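Skukgate Repair and Reuse Association
Minutes of the Regular Meeting
Held Sunday, June 26, 2022, Lutuvach Hall, Lower Room

31 shares 4 comments

Present: Devendra Rajput (Chair), Rekha Dubey (Secretary), and members as signed in the attendance book.

1. Call to order
The Chair called the meeting to order at the stated hour. A quorum was confirmed. The agenda was adopted with one change – item 6 was moved ahead of item 7 at the request of the Secretary.

2. Minutes of the previous meeting
The minutes were approved with a correction to the spelling of "Shukla" in the list of suppliers.

3. Finances
The balance in the general account stood at $877 at the close of the previous month. An invoice from Zuto for replacement bench lighting remains unpaid pending a corrected delivery note. The Secretary was asked to write to Zuto again. The grant of $2,000 for workshop furnishings has been received and is to be held separately from the general account.

4. Sorting table for small electrical parts
The Chair reported on the layout of the sorting table. The arrangement consists of four yellow plastic bins, two on each side, with a metal tray in the center for circuit boards. Members had asked at the previous meeting whether the center tray should have a lining. The Chair stated that lining is to be kept in the tray at all times and replaced when marked or torn.
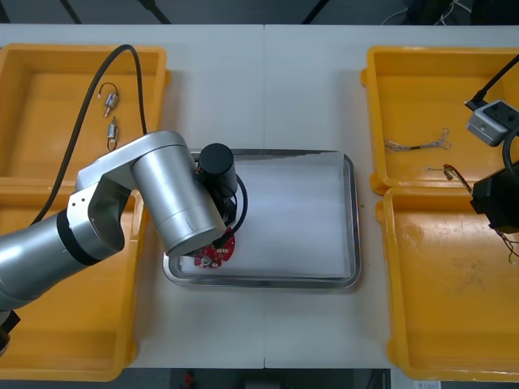
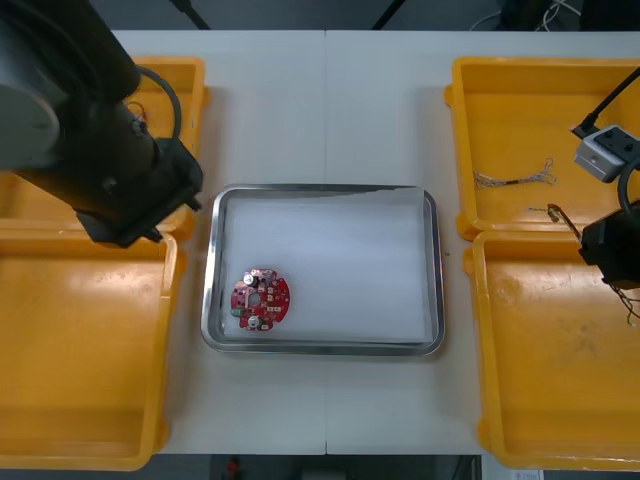
A red circuit board appears in each, in the last one on the floor of a bin.

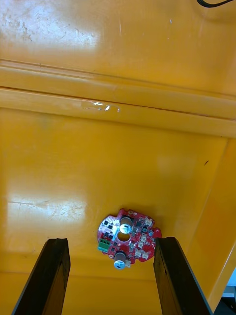

Discussion followed on the order of work. Rekha Dubey proposed that boards be handled before motors and wires at every sorting session, and that each board be given a reference number before it leaves the table. One member asked whether motors with their leads still attached should be treated as complete parts. The Chair ruled that they should, and that leads are not to be trimmed at the table. Loose wires are to be gathered into bundles and kept apart from the motors.

A question was raised about the condition of the bins. It was noted that surface scratches do not affect their use. Bins with split rims or broken corners are to be withdrawn. A member asked that the bins be wiped down at the close of each session and left to dry before parts are returned to them. Agreed.

Moved by Rekha Dubey and seconded that the layout of four bins and a center tray be adopted as standard until further notice. Carried, with one abstention.

5. Labels
The Secretary presented two quotations for adhesive labels. The quotation from Shukla, for a pack of 100, was accepted. Labels are to show the type of part and the date of sorting. The proposal to use a separate color for untested parts was deferred. The Secretary will bring samples.

6. Storage shelves
The shelves along the north wall were reported to be overfull. The Chair observed that 17 boxes had been left without an owner's name or a list of contents. Members are to claim or label their boxes before the August meeting, after which the contents will be sorted into general stock. An objection was raised that members who are away for the summer may not receive notice in time. It was agreed that the Secretary will write to all members on the roll.

7. Use of the room
The hall management has asked that the lower room be vacated by nine in the evening on weekdays. The Chair will confirm that the new hours take effect in August. The door to the loading area is to be kept shut during sessions – complaints had been received regarding noise.

8. Other business
A member asked for a second anti-static mat. Referred to the next meeting, with a price to be obtained.

9. Adjournment
There being no further business, the meeting was adjourned. The next regular meeting will be held in August on a date to be posted at the hall.

Recorded by Rekha Dubey, Secretary

Share Print 4 comments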